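Schwarzer Waschtisch, weißes Becken: so bleibt beides schön

Seit wir im Bad eine schwarze Platte haben, bin ich zur Waschtischputzerin aus Leidenschaft geworden. Wirklich! Früher hatten wir so ein beiges Ding, auf dem man drei Wochen lang nichts sah, und entsprechend selten habe ich gewischt. Auf Schwarz sieht man alles: Zahnpasta, Seifenschlieren, jeden Tropfen Leitungswasser, den Staub vom Handtuch. Dafür glänzt es nach zwei Minuten Arbeit auch wieder so, dass ich jedes Mal kurz stehen bleibe und gucke.

Was bei mir im Schrank steht

Viel ist es nicht. Ein paar Mikrofasertücher (zwei zum Wischen, eins nur zum Nachtrocknen, das kommt nie mit Putzmittel in Berührung), eine alte weiche Zahnbürste, ein neutrales Spülmittel und Zitronensäure für das Becken. Ich hatte eine Zeit lang den Badreiniger von Zomix, der roch toll, aber auf der dunklen Fläche blieb immer ein Film zurück. Für die Fliesen nehme ich ihn weiter, für die Platte reicht ein Spritzer Spülmittel in lauwarmem Wasser völlig aus.

Die tägliche Runde

Abends nach dem Zähneputzen: Becken ausspülen, mit dem feuchten Tuch einmal über die Platte, mit dem trockenen hinterher. Immer von hinten nach vorn, also erst um den Armaturenfuß herum, dann zur Vorderkante. Hinten am Hahn sammelt sich nämlich das meiste Wasser, und wenn man vorn anfängt, zieht man es sich über die fertige Fläche. Die Vorderkante auch von unten abwischen! Da hängen gern Tropfen, die später auf den Boden fallen und auf den Fliesen Ränder machen.

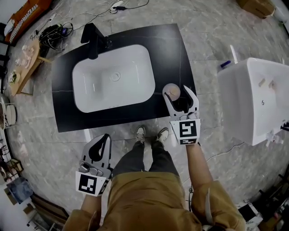

Wie bekomme ich Kalkränder von einer schwarzen Platte, wenn ich nicht weiß, aus welchem Material sie ist?

Erst einmal ganz ohne Säure. Ein Tuch mit warmem Wasser und etwas Spülmittel tränken, eine Viertelstunde auf den Rand legen, abwischen und trocken reiben, bei Bedarf wiederholen. Essig und Zitronensäure greifen Marmor und andere kalkhaltige Steine an, und die matten Stellen gehen nicht mehr weg. Wer die Unterlagen vom Einbau noch hat, schaut am besten dort nach, was die Fläche verträgt.

Mattschwarze Armaturen

Hier bin ich inzwischen streng: kein Scheuerschwamm, keine Scheuermilch, kein Schmutzradierer. Mattes Schwarz bekommt davon blanke Stellen, und die fallen mehr auf als jeder Fleck. Weiches Tuch, Seifenwasser, trocken reiben, fertig. Für die Fuge am Fuß nehme ich die Zahnbürste, und zwar mit ganz wenig Druck. Den Strahlregler schraube ich alle paar Monate heraus und lege ihn über Nacht in ein Glas mit Zitronensäure (kalt angesetzt). Danach läuft das Wasser wieder gerade und spritzt nicht mehr bis an den Spiegel.

Das Becken und seine Ränder

Unterbaubecken sind herrlich, man schiebt einfach alles mit dem Tuch hinein. Nur die Fuge unter der Kante vergisst man leicht. Einmal im Monat fahre ich mit dem Finger im Tuch innen ringsherum, und da kommt jedes Mal etwas mit! Im Becken selbst darf bei weißer Keramik ruhig Zitronensäure ran, solange die Platte daneben nichts abbekommt. Ich trage sie mit einem Läppchen auf, lasse sie kurz stehen und spüle gründlich nach.

Der Ablauf bekommt freitags eine Kanne heißes Wasser, kein kochendes, das mögen die Kunststoffrohre darunter nicht.

Becher, Seife und der ganze Kleinkram

Zahnputzbecher hinterlassen Ringe, egal wie hübsch sie sind. Den Trick habe ich von meiner Nachbarin Ximeng Xie: Becher nach dem Ausspülen kurz kopfüber auf ein gefaltetes Gästehandtuch, erst danach zurück an den Platz. Bei uns stehen die Becher inzwischen auf einem Tablett von Lusholm, 30 cm lang, das ich mit einem Griff hochhebe, wenn ich wischen will. Flüssigseife tropft am Spender immer nach, also gehört auch der aufs Tablett. Durchsichtige Becher kommen einmal die Woche in die Spülmaschine, wenn sie es vertragen, sonst bilden sich unten trübe Ränder.

Die Tücher wasche ich bei 60 Grad und ohne Weichspüler, sonst schmieren sie auf der dunklen Fläche ganz fürchterlich.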